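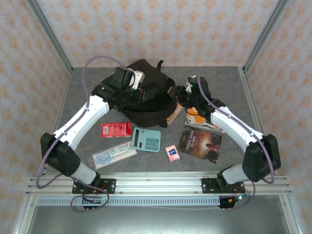
Black backpack, gray stone-look tabletop.

Drurkanville Walk-to-School Kits – progress report to the Treloar Fund
9 Dec 2021
Prepared by Kirsty Bunting

Quick one this time, full accounts to follow with the year-end packet.

Where we are. 288 kits out to families across the four elementary schools. A kit is a backpack, reflective bands, rain poncho, and the folded route map. Target for the fall was met in the third week of November, a bit later than we told you in July. Delay was the ponchos. Supplier sent adult sizes twice and we had to send them back twice, at their cost in the end but it ate most of October.

Another 53 families on the waiting list, nearly all at Mill Road. That school added a kindergarten class after we placed the order. We'd like to cover them from the underspend on printing, see below.

Walking routes. 13 routes running, 16 planned. The three not running:
– Canal Street: sidewalk still closed, city says spring
– Hobart Hill: no adult leader for mornings, afternoons are fine
– Depot loop: parents asked us to hold off until the crossing light is fixed, and we agreed with them

Attendance on the rest is good when it's dry and poor when it isn't. Orchard Avenue is the exception, they walk in anything. Might ask them to talk to the other leaders at the January meeting.

Sign-in sheets. We moved from paper to Ruleo in October. Mixed. Leaders under forty or so like it, the others keep paper in their pocket and type it in later, or forget. So the November numbers are probaly low. I would not put them in your own report yet. Colin Mellor is going back through the paper sheets and will send a corrected table.

Buses. Villurik agreed to move the stop on Grant Street back from the school gate, which we have been asking for since last year. Kids now get off past the corner and walk the last stretch with the group. One complaint so far, about the curb height. Passed on.

Money. Kits on budget. Printing well under – maps came out on one sheet instead of two. Leader training slightly over, we ran an extra evening for people who missed the first one. Insurance renewal went up and I haven't got the final figure. Nothing left from the contingency line has been touched.

Need from you:
– ok to move the printing underspend to kits for Mill Road, ideally before the break so we can order
– a decision on whether second-year families can get replacement ponchos
– new logo file, the one we have is blurry when its printed on the maps

Next: leader meeting in January, re-survey of parents in February, same questions as before so the answers can be compared. Canal Street whenever the city is done.

K.B.

Comments (3)

mill_road_mom
We are on the waiting list, is there anything we need to fill in again or do you still have the old form?

Colin Mellor
Old form is fine. Corrected sign-in table is half done, Orchard and Grant finished, rest to come.

dt_walker
The curb by the new stop is really high for the little ones. My daughter has to be lifted down. Otherwise much better than at the gate.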